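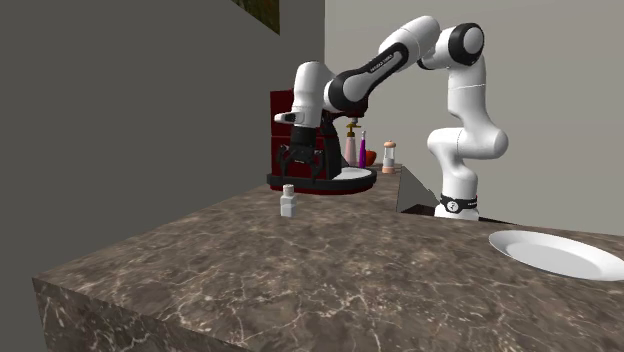 We got the go-ahead at Stosura to put an arm on the kitchenette counters, first in simulation and then (fingers crossed!) in one real unit in July, and I've been grinning all week. For anyone who missed my older thread, we turn over serviced apartments in Nieto, 1,140 turnovers last year with a crew of 23, and my job is scheduling them. The kitchenette is the part everybody groans about. Clear the counter, wipe, put every bottle and plate back where the listing says. The sim has the same kind of clutter we deal with, a small capped bottle out in the open and a pump dispenser and a salt or pepper mill over at the far end past the big red appliance, and the arm has to pick its way through all that. What I'd love to hear is how the work changed for the people at your place once something like this came in. Who ended up doing what?

Hugo Bustamante
Thread starter

Áine Costello
Congratulations!! We have two arms in the linen room at Stumeck, folding table, not kitchens, so take this with a pinch of salt. The biggest change for us was the start of the shift. We used to walk in and go. Now whoever opens spends a while setting things out the way the arm likes them, and that person needs those minutes on the schedule. Ours didn't have them for the first month and people were coming in early unpaid to get it done. Fix that before day one.

Purificación Sarmiento
I clean. Fourteen years of it, apartments mostly. I'm not against the arm, my shoulders would send it flowers. But Hugo, you call the kitchenette the part everybody groans about and I don't know who you asked. The bathroom is the part I groan about. The kitchenette is where I get to stand up straight and look out of the window. If the machine takes the counter and I get one more bathroom in its place, that's a worse day for me, even if the numbers look lovely.

Hugo Bustamante
Thread starter
Ouch, fair. I asked the shift leads, and the shift leads don't do many bathrooms. I'll ask the crew properly on Sunday when both shifts overlap. And yes, the first draft of the schedule did fill the saved time with extra units. Going to pull that out until I've talked to people.

On the technical side, we're using Skokutine for the sim runs, and two of the crew have been sitting in to tell us where things should go. They are SO good at it. Begoñe Montes spotted in one afternoon that we had written the put-back rules by object when the crew does them by reach, tall things to the back, whatever the guest uses first to the front. That went straight in. 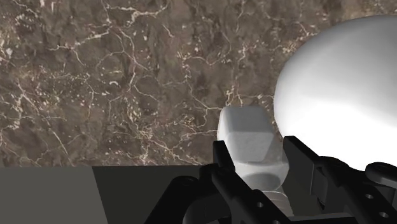

Skokutine run, a pale gray piece between the fingers and marble behind

Áine Costello
Love that you have crew in the room for it. Are they paid for those hours at the normal rate? We gave ours a training rate, which was a bit higher, and there was a queue to sign up.

Hugo Bustamante
Thread starter
Normal rate at the moment. I'll take the training rate idea upstairs, thank you!

Begoñe Montes
Hello, I'm in this thread apparently :) I enjoyed it a lot. I'd never seen my own work slowed down like that. You have to say things you never say, like how close your hand can get to a vase before you're nervous. I'm nervous much sooner than the arm. I do disagree with Purificación a little, I'd happily give up the counter, but I have bad wrists and small bathrooms on my route. So maybe it should be by person and not one rule for all.

Hugo Bustamante
Thread starter
The vase conversation was a great one. With the plate it's easy, flat on the counter with space to either side. With a tall thin neck and the gripper right next to it, everyone in the room leans back.

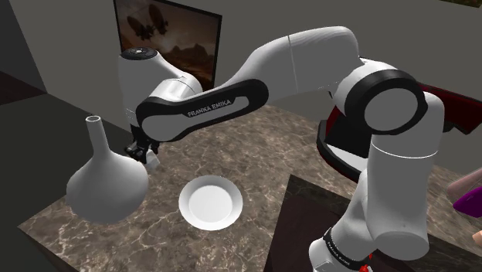 Chepkoech Makori
Vote on the schedule, please, before the real unit arrives in July. We had our talk afterwards and by then the rota was printed and it felt like a favor to change it. Of 21 people on my floor, 7 wanted to swap tasks when the arms came in, and every one of those swaps was possible. They only had to be asked for early enough.

Purificación Sarmiento
What Chepkoech said. And Begoñe, by person is fine with me, as long as it's written down and doesn't depend on who the lead likes.

Hugo Bustamante
Thread starter
Written down, agreed. I'll bring a blank schedule on Sunday instead of my draft and post what we come up with. Áine, could you message me your setup checklist for the opener?

Áine Costello
Sent! Ignore the coffee stain on the second page.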